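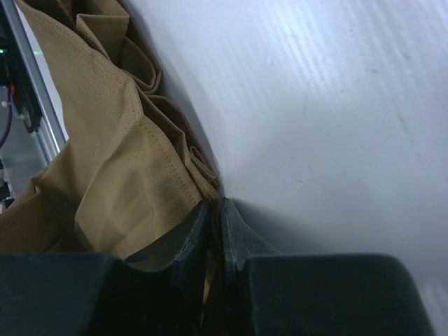
Prendurley is a workwear repair and alterations business in the old dye house at Broltia. We mend trousers, overalls, jackets and aprons for firms that issue them to staff, and for anyone who brings them to the counter. Most of what we handle is twill, in khaki, brown and navy. You can tell it by the fine diagonal ridges in the weave, and a patch on twill has to be laid with those ridges running the same way as the cloth underneath. Hems and pocket edges make up the larger part of the day's work, followed by knees and zips.

How we started

Lutz Brandes opened the shop in 2000 with two second-hand lockstitch machines and a contract to mend overalls for the Baptista bakery. He had trained as a sailmaker and still cuts all the heavy canvas. Leonor Azevedo joined as a machinist and became a partner when the business moved from Tanner's Row. She runs the workroom and sets the prices.

The dye house had no heating when we took it on and the upper floor was not safe to use. The floor was relaid the following winter. Thread and trims are now kept upstairs, and everything else happens at street level.

What we do

We replace zips, press studs, pockets, linings and waistbands. We take up and let down trousers. We reinforce knees and elbows, either with matching cloth or with a heavier fabric if the wearer kneels a lot. Name tapes and badges can be sewn on at the same time.

We do not dry clean, and we do not repair leather, waterproof laminates or flame-retardant clothing. Zolliris in Mill Street takes in leather and will give you a quote at the door.

Please wash garments before you bring them in. Anything with oil still in it will be sent back, as it marks the tables and the next person's clothes.

Trade accounts

We hold accounts for 39 firms. Collection is once a week inside the town and by arrangement elsewhere. Each garment gets a numbered cotton tag, which stays on until it goes back. Accounts are invoiced monthly. If a garment would cost more to mend than to replace we ring before starting.

Guarantee

Our stitching is guaranteed for 90 days of normal wear. Bring the garment back with its ticket and we will redo the seam free of charge. The guarantee covers our own work and not the cloth around it.

Visiting

The counter opens at 8.30 in the morning and closes at 5. We shut for the last two weeks of August. The entrance is in the yard, through the green gate, and the 105 bus stops opposite.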